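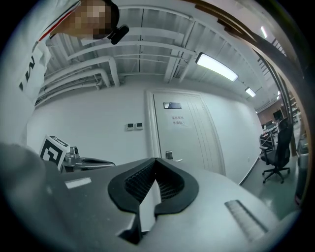
The back wall and its door, under the ceiling lights.

2019-10-30

It has been my practice to record on these pages the progress of the large ground floor room at the Okonkwo Building, where I have kept a desk for longer than I care to calculate. Several readers have written to ask about the state of the room following the works in October. The following account is offered in reply, together with a few remarks on the furniture and the floor.

The ceiling shall be taken first. A proposal was circulated in the spring to close it in with panels, and I am pleased to report that the proposal was withdrawn. The beams and pipes remain exposed and have been painted white throughout. In my opinion this was the correct decision. A closed ceiling would have lowered the room considerably, and access to the pipes would have required the removal of panels on every occasion. The rectangular light fixtures have been cleaned and two of the tubes replaced. The light they give is rather even and somewhat cold, and those who read on paper for long periods may wish to bring a desk lamp of their own. I have done so.

The doors were painted in the same week. They are white, as before, though the new coat is less yellow than the old one. Persons entering with boxes or carts are asked to hold the door until it has closed behind them. The frames were chipped within a few days of the last painting, and it would be regrettable to see this repeated.

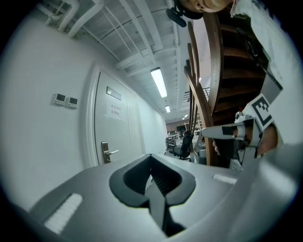

The spiral staircase, with the railing of the upper level beyond.

The staircase requires a longer entry, as it is the feature on which I receive the most correspondence. It is of wood, of a reddish-brown color, and it turns as it rises to the upper level, where there is a dark metal railing. I have always considered it the finest object in the building. It is also the least convenient. No desk, cabinet or armchair of ordinary size can be taken up it, and all furniture for the upper level must therefore go by the rear stairs, which are straight, narrow and poorly lit. When the Plimis bookcases were delivered, they spent 40 days at the foot of the stairs before a suitable arrangement could be made. They were in the end taken apart, carried up as boards and put together again. One of them now leans a little to the left.

The treads were oiled this month. I had asked that the old finish be left alone, being attached to the worn place near the inner edge of each step, and the joiner was good enough to agree to oil only. The underside has been dusted as well. This work had been neglected, in my estimation, for years, and it was carried out with a long brush and a quantity of old pillowcases. I would recommend pillowcases to anyone with a similar task. A tread may be slipped partway inside the case, where it is open at the side, and the dust stays in the cloth.

I should add that the fourth step still creaks. The joiner examined it and was of the view that a repair would require removing the step entirely. I have asked that it be left as it is.

With respect to the floor, the color was a matter of some debate. Gray was the choice of the majority at the first meeting and green at the second, and it was the second meeting that had the paint charts in front of it. The coating selected was a dark green from Palico, applied in two coats, at a cost of $152 for each drum. It has a high gloss. I was opposed to the gloss and I remain opposed to it, as it shows every footprint on a dull morning, but I concede that the room is brighter for it.

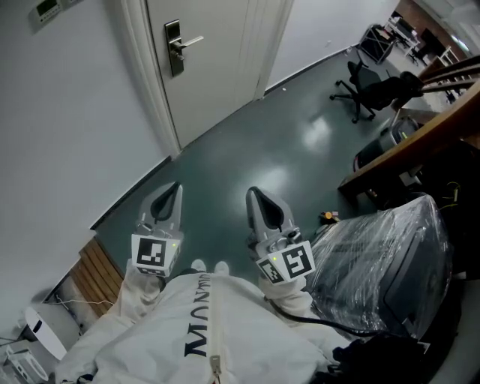
A floor of this kind is best kept with plain lukewarm water and a flat mop. Soap leaves a film on it, which I learned by experiment in the corner under my own desk. Chair wheels should be wiped now and then, particularly after rain. Grit caught in a wheel will mark the surface in a long curved line, and there are already a few such lines near the window – I do not say whose chair is responsible.

The wall behind the door side is a light gray, and the dark baseboard has been retained. A white baseboard was tried along a short length and looked dirty by the end of its first week. The control panel for the room remains on the wall in its former position. I would ask those who adjust the temperature to do so by small steps, and to allow the room an interval in which to respond.

There is, finally, the matter of the cables. The curved wooden desk is a handsome piece and I was glad to see it return after the works, but the cables beneath it hang in a tangle below the edge, a yellow one among them, and they make it difficult to reach the gray bin without stooping. I have ordered a tray that fastens to the underside of a desk and have measured for it twice. The length is 80 centimeters, and it will have to be fixed in short sections to follow the curve. Whether the screws supplied are suited to the thickness of the desktop I have not yet determined.

The tray is expected in the coming weeks. I will enter a note here when it has been fitted, and I hope by that time to have something further to say regarding the bookcase that leans.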